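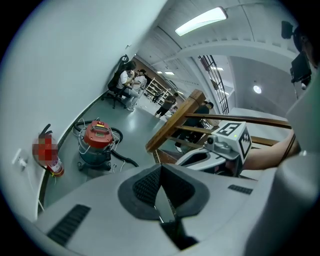
Guides > Hand-held grippers > Safe working

4. Before you record: house rules for the Noiphan hand-held gripper

I wrote this section after our second month with the Noiphan, so most of it is stuff I got wrong first. Read it once right through, then keep it open while you set up. You'll need up to 2 minutes for the checks once you're used to them.

4.1 Your walking route

1. Put the gripper down and walk the whole route with empty hands. You'll notice far more.
2. Move hoses, cables and anything on wheels off the route. A shop vacuum is the classic one – the body is easy to spot, the hose goes everywhere.
3. Keep fire extinguishers and stair openings clear. Don't hang the gripper, its cord or your jacket on a handrail, even for a second!
4. Tell everyone in the room that you're about to start, and ask if they're happy to be in the recording. If someone says no, wait or go somewhere else.

CAUTION: Never record while going up or down stairs. You've got one hand busy and your eyes on the jaw, and that's a rotten way to meet a step. Finish the take on the level, stop, then move.

4.2 The gripper itself

5. Look over the marker cube on the finger. The black and white patterns need to be clean and flat, with no tape or thumb over them.
6. Run the cord along your forearm with a bit of slack. Open and close the jaw fully and check that it doesn't snag.
7. Keep the slotted grilles on the housing uncovered (sleeves are the usual culprit).
8. Wipe the padded section with a dry cloth. Scuffs on the grey plastic are fine, cracks are not – if you find one, label the unit and leave it on the bench.

Note: Waraporn Jaidee looks after our Rallavum checklist and likes the unit number written on every sheet, so please do that before you start and not from memory at teatime.

4.3 Stopping

9. If anybody steps into your path, say "stop" out loud, lower the gripper and end the take. Don't try to steer round them.

Go on to section 5 for charging and storage.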